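Minutes of the monthly meeting, Sat 16 August

Present: nine members. Apologies: three. Two others sent neither, but were seen in the pub.

1. Minutes of the last meeting. Agreed, after "lively discussion" was changed to "discussion".

2. Hall hire. The Drutby hall now wants 221 for the December concert, up from 188. The increase covers heating. Members who sang there last winter asked which heating. Secretary to write.

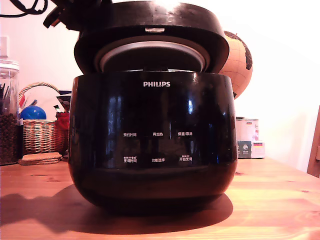 Drutby Community Choir — Social and Suppers Section

3. Concert supper. Rice and two curries, as before. The offer of a rice cooker was accepted with thanks. A proposal for canapés found no seconder.

4. Music. The tenors asked again to drop the Varnska carol. The altos asked again to keep it. Carried over, also again.

5. Folders. We own 31 and can find fewer. Anyone with a choir folder at home is asked to return it, preferably with the music still inside.

6. Any other business. Parking. The chair closed the item after twenty minutes — the item had not closed itself.

Next meeting: same room, bring a cushion.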